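Support > Facilities > Heating controls > Closed tickets

Search tickets Go Advanced

Zone 2 thermostat loses schedule overnight
Raised by: Rūta Adomaitis
Assigned to: Mārtiņš Urbonaitė
Site: Brernlow
Controller: Laur, wall mounted
Status: Closed

Fault reported
Zone 2 reverts to the factory schedule between midnight and 06:00. Zones 1 and 3 hold their settings. Schedule re-entered by hand each morning since March. Error 45 shown on the display at 07:20.

Log

MU: Error 45 is loss of clock. Asked site to read the backup cell voltage from the service menu.

RA: Menu gives 2,550 mV.

MU: Low. The cell should read above 2,900. Replacement sent. Fit with mains on, otherwise the clock resets.

RA: Cell fitted. Reading normal. Schedule lost again the next night.

MU: Requested event history. It shows 13 restarts, all at 02:00. Cell was weak but is not the main cause. Something is cutting supply to the controller.

Dace Strazds: Zone 2 is fed from the same spur as the old Zirard water heater timer. The timer switches the whole spur off at 02:00 for 20 minutes.

MU: Please move the controller to the unswitched side. Electrician required.

DS: Done. Timer now feeds the heater only.

RA: Schedule held for five nights. No error on display.

MU: Closing. Wiring note added to site record.

2 people found this useful
4 comments
Shares: 0
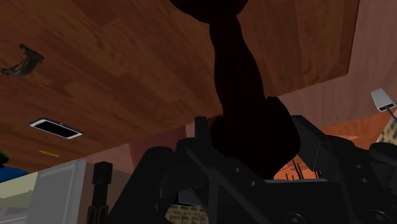
Wood surface from underneath, with arm.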